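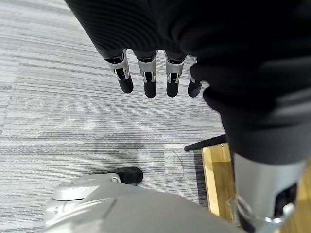 Photo: Darius Rätsep

Vivville Community Board > Internet & Phone > Wovia blocking sites by mistake?

damholm_dave
13 February 2019
Anybody else on Wovia lose the sheet music archive this week? I get a gray page telling me the address is "restricted by order" with a reference number and a phone line. The phone line plays a recording that tells me to visit the website. The website is the gray page.

pinecone7
Same here in Damholm. Also gone: a bicycle repair forum and a bakery. I assume the bakery was running a cartel.

Ots_resident
They share a server address with some streaming site that got a court order. Wovia blocks the whole address and everybody living there goes down together. My brother's shop was off for 9 days in May before a human looked at it.

quietmodem
I'll be the unpopular one. The order says block, so they block. If they don't, they get fined and we pay for it on the bill. Change your DNS and move on.

damholm_dave
Changed the DNS. Same gray page, slightly faster.

Ots_resident
It's an address block, DNS won't touch it. And "the order says block" is generous. I read the order. It lists two domains. Wovia took out 12 that we know of.

quietmodem
Fine, that's sloppy. Still don't see why an ISP should be judging who is a pirate and who sells rye bread.

pinecone7
They're judging it right now, quietmodem. They're just bad at it.

tollbooth_k
Used to work phone support there – not blocking, billing, please don't write to me. Skip the phone line. Send a letter with the reference number and the exact address you can't reach, and ask for the "overblocking desk." It was one guy, but he read his mail.

damholm_dave
A letter. On paper. To my internet provider.

tollbooth_k
Yes.

quietmodem
Or get a VPN for a few bucks.

pinecone7
So I pay Wovia for the internet and somebody else for the rest of it. Bakery is back, by the way. Bike forum still dead.

damholm_dave
Letter went out this morning. Had to buy stamps, and they only come in sevens.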